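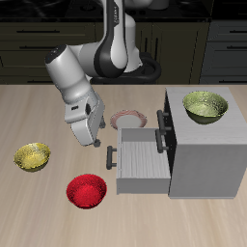 Braulio Ayala told me down the phone that the sofa goes in last, and I very nearly dropped my tea, because in every house I've ever lived in the sofa went in first and everything else got shoved round it.

I'd rung him with a moan about my own living room (long, thin, door in the wrong place) and he kindly let me turn it into an interview for the blog. Braulio has been arranging rooms for people in Zemetstead for years, and he talks at a tremendous speed, so forgive any gaps!

"Start with where you walk," he said. "Door to window, door to kitchen. Chalk it on the floor if you have to. Whatever's left over is where you can put furniture."

I asked how wide a walkway should be. He likes 100 centimetres on the main route and will put up with less behind a chair. My sofa is 182 centimetres long, and when I told him which wall it was on there was quite a long silence.

"Turn it," he said eventually. "Let its back face the dining end. You've got one long room trying to do two jobs, so give each job its own half."

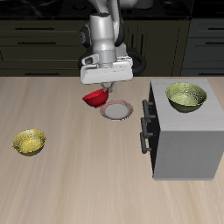 Rugs, lamps and the big light

We got on to rugs, and he was off again. His rule is that the front legs of every seat should be on the rug, and he'd sooner see bare boards than a little one floating in the middle. He's fond of the flat-woven ones from Nallura, which I'd never heard of and have now spent two evenings looking at.

Then Edgardo Yap joined the call, as the two of them share an office and he could hear us talking about lighting. "Switch the big light off," he said. "Three lamps, all at different heights, and you'll stop noticing the ceiling."

They don't agree about curtains. Edgardo wants them down to the floor everywhere, and Braulio said he wasn't having that above a radiator, and I just sat and listened for a bit.

I turned the sofa that same evening. The dog is furious, but I can get to the window without going sideways. Next month I'm tackling the hall, and Braulio has already asked me to measure the coat hooks.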